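## 3. Recall of Clue Placement in Serial Detective Fiction

We tested whether readers who enter a long-running mystery series at a late volume recall clues as well as readers who began with the first.
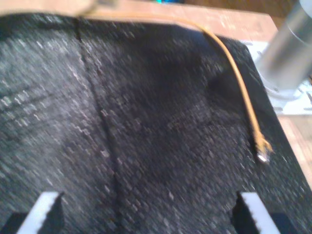 The test text was the Jeludgate series, a set of 16 wartime mysteries with a single recurring investigator. Volume 14 was chosen for its plot, which depends on two facts introduced in earlier books and restated only briefly. Readers were assigned to a serial group, who had finished all preceding volumes, or an entry group, who had read none. Both groups received the same unmarked edition of 300 pages.

Clues were coded by Ríos and Marchetti, working separately, using the scheme of Benavides. A passage was coded as a clue if the investigator's closing explanation referred to it directly. Passages that only supported the mood or setting were left out, including the blackout scenes in the opening chapters. Disagreements were settled by a third coder (Arboleda) who had not seen the first two sets of codes.

Recall was measured after the penultimate chapter, before the culprit is named. Readers wrote down every detail they thought would matter to the solution. Answers were matched to the coded passages by meaning, and exact wording was not required.

 Scores are reported in Section 4.

One limit of the design should be stated. Serial readers chose to finish the earlier books, and their interest in the investigator may account for part of any difference between groups. Ghorbani and Saragih raise the same concern for crime series in translation, where late volumes often reach readers first. We therefore asked each reader to rate their liking for the main character and entered that rating as a covariate.

**Figure 1.** Dark gray cloth with an orange-yellow cable lying across it.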